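4.2 Restocking drink shelves with a hand basket

Applies to Jarkeo white metal shelving, display units with upper and middle shelves.

1. Place the basket on the shelf board, close to the drinks being faced.
2. Raise the handle before lifting. Hold it at the center of the grip.
3. Load no more than 6 bottles per basket.
4. Set bottles upright, labels to the front, one flavor per row.
5. Leave a gap of 2 inches between flavors.

Note: Wipe the front lip of each board before refilling.

CAUTION: Do not leave a loaded basket on the upper shelf. Return bottles found lying on their sides to an upright position.
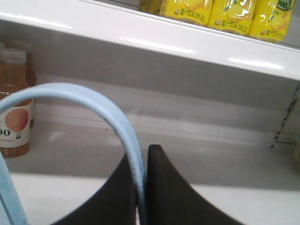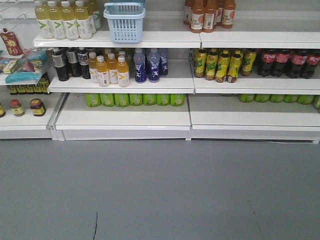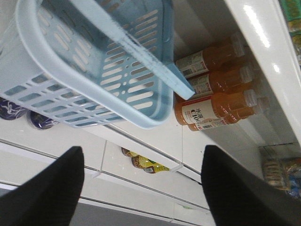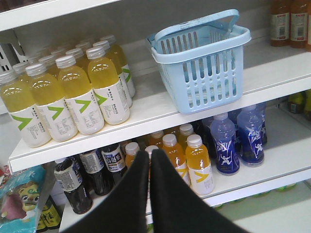 Fig. 4-2. Light blue basket on middle shelf, right of the tea drinks.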